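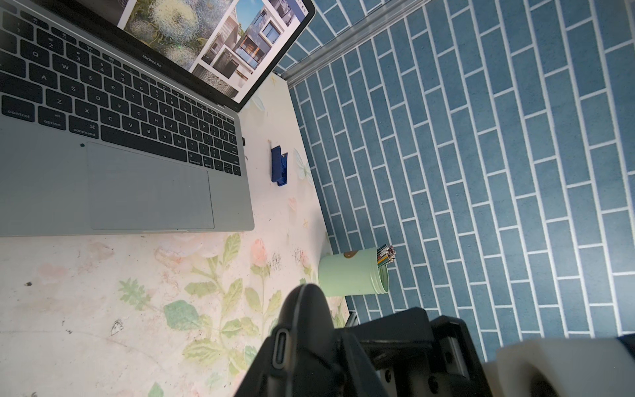

How to Prepare a Small Home Desk for Drawing and Study

Many people ask me how to arrange a desk when the room is small and the same table must serve for everything. I changed my own desk four times before it worked well, so I will write the steps in the order I do them now.

First, take everything off the table and wipe it. Then sit down and put your two elbows on the surface. The area between your hands is the working area, and it must stay free when you are drawing.

Second, place the lamp. If you write with the right hand, the lamp goes on the left side, so the shadow of your hand does not fall on the line. I use a Setura lamp with 500 lumens. My friend Thoa Lã uses one of 200 lumens and says it is enough for her, but she works mostly in the morning.

Third, decide what you need every day. For me it is one mechanical pencil, one eraser, a ruler and a sketchbook.

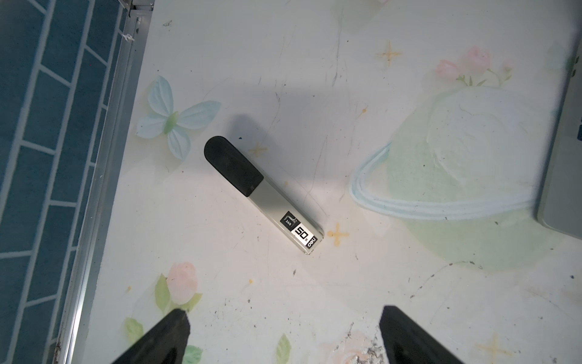 Small supplies should have one fixed place. I keep mine in a shallow Tolto tray at the back of the table, and the full boxes go in the drawer. Check the lead size on your pencil before you buy refills - a 0.5 pencil will not accept 0.7 lead, and I have made this mistake twice.

Fourth, look at the cables. Bring the charger from behind the table and fix it with a clip near the corner. Leave a little extra length, or it will pull when you move the computer.

Last, work at the desk for one week before you buy any shelf or organizer. Write down each thing you had to stand up for. On Saturday read the list and move only those things closer.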